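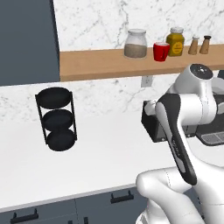
Do you doubt what your coffee does for you? We'd like to meet you.

Unbridge is looking for 31 adults in Trikinthorpe who drink at least 3 cups a day and are willing to have some of them swapped for decaf without being told which. Plenty of articles claim coffee sharpens the mind. Most rest on people saying how they felt, and we don't put much faith in that.

You'll keep a short diary and do a dull reaction test each morning. We promise no health benefits. If the results show nothing, we'll publish that too. Payment is £840, made at the end, and the diary must be complete.

Not suitable if you are pregnant or take heart medicine. 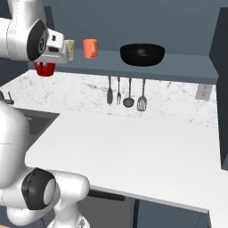 Can I drink tea as well?
Herbal tea is fine. Black and green tea both contain caffeine, so you'd have to give them up for the length of the study.

Write to Wanda Oyelaran or Sohail Awan at the Unbridge office, Trikinthorpe, giving your age and usual daily cups. Slogans about loving coffee won't help your case.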